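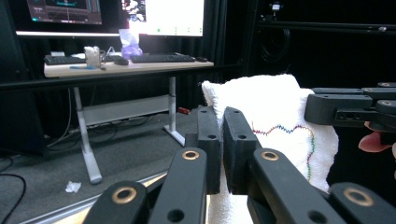
Hipólito Troncoso
Still say 7 coats is too many on a cedar top. You'll choke it.

fretsaw_pal
Thin coats tho. Padded on, 4 a day, nothing like brushing.

Hipólito Troncoso
Thin or not, it adds up. My last Starel kit got 4 total and it's louder than the one before.

Berhe16
louder bc of the bracing, come on

fretsaw_pal
Ok so I did a test strip last night. Stopped at 4 on one half, kept going on the other.

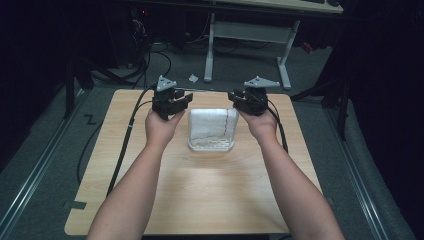

Tap tone sounds the same to me on both halfs. Color's a bit deeper on the thick side. Going with 7, leveling in July.

Hipólito Troncoso
Strip isn't a top. Your guitar.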